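How to Budget for Your First Robot Arm Cell (Without Blowing It on the Arm)

Posted 9 Oct 2019 by Kelly Brandão

I've now planned three small arm cells, and on the first one I got the budget badly wrong. I had a lovely quote for the arm, I added a bit for "extras," and I walked into the meeting feeling great. Then the extras arrived. So this is how I do it now, in the order I do it.

Step 1. Write down the move before you look at any arms

One sentence. Ours was "pick up a box, put it on a tray, go back for the next one." If you can't get it into one sentence you probably have two jobs, and you should budget for the easier one first (the second one always wants a different gripper, trust me).

Then go and measure the thing you're moving. Weigh it full, weigh it empty, measure the widest side and the narrowest. My colleague Mehwish Tanoli did this for our Toledo site and found our heaviest box was almost double what the spec sheet said. That one afternoon changed which size of arm we were shopping for!

Step 2. Split the money into four piles

Arm, gripper, table or pedestal, and everything else. "Everything else" is cables, air line, guarding, the electrician, training, and the day somebody has to come back because the first day ran out. I put 40 percent of the total on the arm and I get nervous if it creeps much past that.

The gripper pile is the one people squeeze, and I get why — it looks like a small part. But add spare fingers to it. Ours were $46 a set, so I bought more than one and stopped worrying.

Step 3. Ask for three prices on the same sheet

Send every supplier the same page, with the same box weight and the same reach. We asked Pivero and Tumier for complete cells and Cevis for the arm alone, and the first round of quotes was impossible to compare. One had shipping in, one had it out, one had a "commissioning day" with no hours attached. I sent it all back with a blank table to fill in. They grumbled a little and then they filled it in.

Check the lead time while you're there. Ours was 90 days, so an order in February wasn't going to help anyone before spring.

Step 4. Build it in simulation before you sign

I used to skip this because it sounded like a thing for big companies. It's mostly an evening with free software and a tape measure. Put in a table at your real height, a pedestal, the arm model, and a plain block the size of your product. Don't waste time making it pretty. 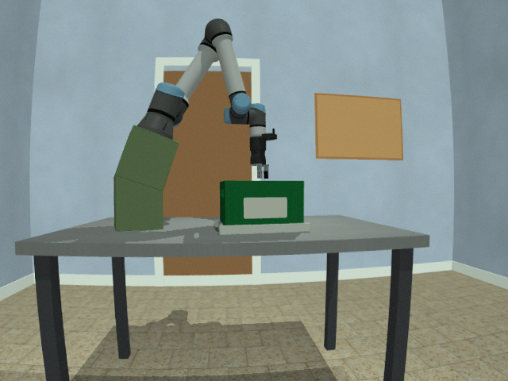 Move the base before you move anything else. On our second cell, Nahuel Echeverría kept shifting the pedestal a little at a time until the arm could reach the far corner of the tray with its elbow still bent, and that let us drop down one arm size. A longer arm stretched nearly straight is slow and wobbly, and you pay more for it too.

Check from above and from the side. Can the gripper come straight down? Does the elbow clear your ceiling lights or that shelf everybody forgets? Where would a person stand to refill the boxes? Write the answers on the same sheet as your quotes, so they turn into line items. A taller pedestal was $1,063 for us, and I was much happier finding that out early than after delivery.

Step 5. Hold something back

Keep a separate line for surprises and give it a dull name so it doesn't get raided. Mine is "site adjustments." Daiane Lacerda in accounts asked for a list of what might go in there, and writing it was a good exercise: floor leveling, a second air regulator, a longer cable, an extra training day for the evening crew.

If you have to trim, trim the software options first. Most of them can be bought later at the same price, but do get that in writing.

Next time I'll go through the quote table column by column, including the two I added after the Tumier visit.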